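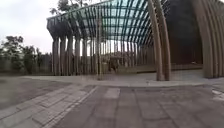

Week 2: Daylight, shade and the spaces in between

Search this site Search Go

Welcome back, everyone. Last week was all about walls and what they keep out. This week we get on to my favourite subject in the whole module, the places that are neither indoors nor out: porches, arcades, verandas, market halls, bus shelters, the deep doorway you stand in while the rain goes over. I could talk about these for a month, and Marlene Seixas has had to remind me that we have two hours.

Start with the sky

When we talk about daylight, most people picture sunshine. For a designer the more useful starting point is a plain cloudy sky, with light coming from every direction and very soft shadows, if there are any at all. On a day like that the sky is brightest high up and gets darker as you look down towards the horizon. A fully cloudy sky is usually taken to be three times as bright overhead as it is at the horizon, and that one fact explains a great deal! A roof opening brings in far more light than a window of the same size in a wall, and a deep overhang takes away the best part of the sky from anyone standing under it.

On a clear day things change completely. Now you have a strong beam from one direction plus a blue sky that is fairly dim by comparison. Shadows go hard, contrast jumps up, and a row of posts or a slatted screen starts throwing stripes across the floor. Some people love that. Others find it tiring, and anyone with poor eyesight may find it hard to tell a stripe from a step. Please keep that in mind when you draw stripes in your sketchbooks, because I know you all will.

Measuring it

We measure light falling on a surface in lux. Hold the meter flat, at the height of the thing you care about (a table top, a page, the ground), and keep your own shadow off it. Odair Damasceno's group took a reading of 852 lux under the arcade at Figueiredo on our June walk and thought the meter was broken, as the spot looked so gloomy. It was fine. Their eyes had just come in from the open square, where it was many times brighter, and hadn't had time to settle. Gloom is a comparison — your eye judges a place against wherever you have just been.

So always take your readings in pairs: one under cover and one in the open, as close together in time as you can manage. Divide the first by the second and write it as a percentage. That figure is worth far more than a reading by itself, and on a steady cloudy day it barely moves even when the clouds thicken. 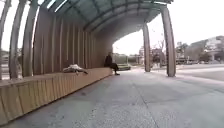
Edges, seats and where people settle

Now for the part I really enjoy. Watch any covered space for a while and you'll find people drift to the edges. They like something solid behind them and a view out in front. The geographer Jay Appleton called this prospect and refuge, and once you've read him you'll see it in every café you ever sit in (corner tables go first, don't they?).

Light plays its part too. A seat with the open side to the left or right is comfortable for reading. A seat facing straight out to a bright sky can make you squint, and a seat with its back to the open puts your own shadow on the page. Try all three before Thursday's seminar and see whether you agree with me. Akinyi Lema didn't, last year, and argued her case so well that I changed the slides.

Materials matter more than people expect. Pale paving throws light back up under a roof, so a dark ceiling over pale ground can feel quite cheerful, and the same ceiling over black tarmac feels like a cave. Clear glass gets dirty, by the way. Flat or gently sloping glass gets dirty faster than steep glass, and your lovely calculation should allow for that.

For the seminar

Read the Pukell handout, pages 50 to the end.
Bring one pair of lux readings from a covered place you pass often, with the time and the weather noted.
Make a quick section drawing of the same place. Show the roof, the ground, the open side and one person sitting down.

Meters can be borrowed from Tia Sugden in room 583. Sign the sheet, and check the battery before you leave the building!

Filed under: Lecture notes, Light and shade, Public space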